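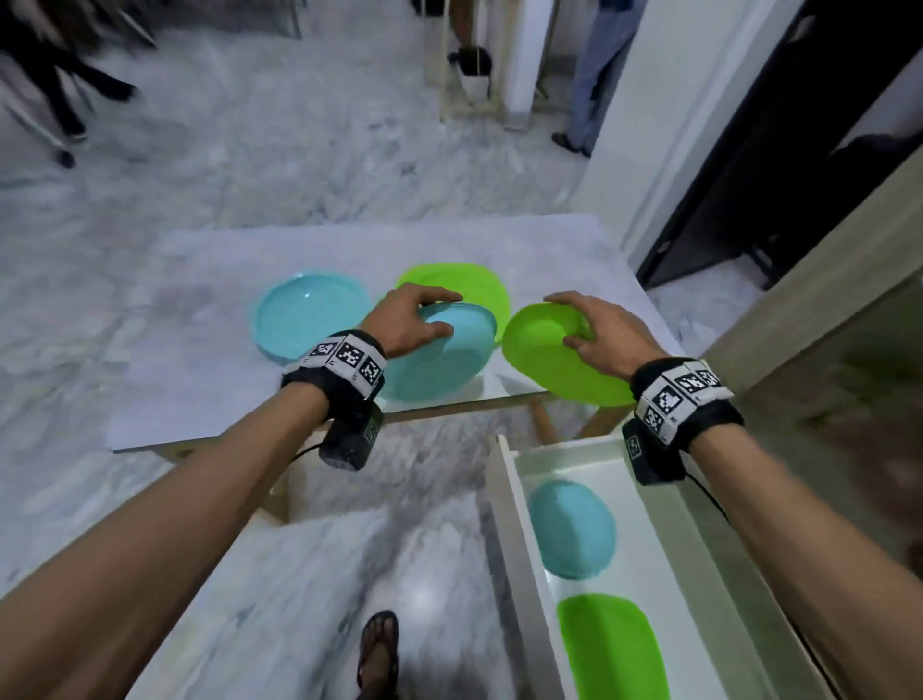
Slide 1. Light blue and green plates, table and drawer.

Opening. Thank Anwara Bhuiyan for the room. State the subject in one sentence: sorting and storing plastic plates where two colours share one table and one drawer. Say that questions can wait until slide 5.

Slide 1, continued. Point out the two colours first. One plate of each colour is in hand, tilted, gripped at the rim or with the fingers spread across it. One of each is already in the drawer. The cloth on the table is white, so both colours read clearly from the back of a hall. Do not dwell.

Slide 2. Why colour at all. At the Limsakul canteen, light blue is for cold food and green is for hot. Staff there handle 3723 plates in a normal week. Before March the colours were stacked together and separated at the counter, at the busiest time of day. Waraporn Yensuk moved the sorting back to the table. Her notes are in the handout, page 14.

Slide 3. Lifting. A thin plate lying flat on cloth is awkward to pick up - the rim sits close to the surface and the cloth moves with it. Two methods: press one side so the other rises, or slide the plate until the rim overhangs the near edge of the table. The second is slower but creases the cloth less. Demonstrate with the spare plate if there is time.

Slide 4. Drawer. Stack by colour, green nearest the front. Maximum stack height is set by the drawer, so measure with the drawer shut. The Pledent insert holds 100 plates, the older Zukside one fewer. Do not quote a price.

Slide 5. Questions. Expect one on mixed stacks. Answer: permitted overnight, separated before service.

Check the clicker battery. Water on the left of the lectern.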